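## 4. Sorting and Checking the Harnesses

The Brikance kit comes with its wire harnesses in one bag, tangled together like last year's holiday lights. Set aside 10 minutes for this section. If you skipped Section 3, go back and do it now; the rest of us will wait.

**You will need:** a shallow tray, decent light, the Oltero parts card, and a patience level somewhere above average.

1. Wash your hands and dry them properly. Connectors don't care for hand lotion, and they care even less for potato chips.
2. Open the bag along the short side. Cutting the long side is faster and has cost at least one customer a harness.
3. Tip the harnesses into the tray. Do not shake the bag to hurry them along.
4. Find a connector and follow its wires back with a fingertip. When you reach a tangle, lift the top harness over the one below it. Pulling turns a tangle into a knot, and Dirard does not cover knots under warranty (we asked).
5. Lay the harnesses down with some slack in them. They don't have to be straight. Wire has a memory and will go back to whatever shape it likes the moment you look away.

A plain-colored tray is worth the trouble. Waqas Khokhar, who wrote the first version of this guide, worked on a patterned tablecloth and lost a black connector for most of an afternoon. It was on the tablecloth.

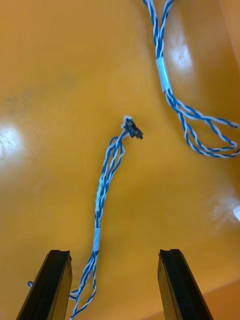

Blue-and-white twisted wire has the further charm of looking the same from one harness to the next, so go by the connector and the length before you decide which one you're holding. The twist belongs there. Please don't undo it to be tidy.

6. Check each connector against the parts card. A housing with a crack in it goes back in the bag and back to us.
7. Look along the wires for nicks or bare metal. Loose strands near a connector are fine as long as the insulation is whole.
8. Tug each wire once, gently, where it enters the connector. It should stay put. A second, harder tug proves only that you are strong.

> **Caution:** Never plug in a harness while the power supply is connected. Wait 40 seconds after unplugging it, then go on to Section 5.

> **Note:** Do not bend a harness sharply right at the connector. If it has to turn a corner, let it start the turn 3 cm back.

**If a harness is missing:** look in the bag again, then under the tray, then in the Van der Merwe carton, which has a bottom flap that swallows small parts. After that, write to us with the number on your packing slip. Replacements ship within 7 days - sooner if you send a photo of the card with the missing part circled.

*Section 4 last revised 21 March 2020. The tablecloth has been retired.*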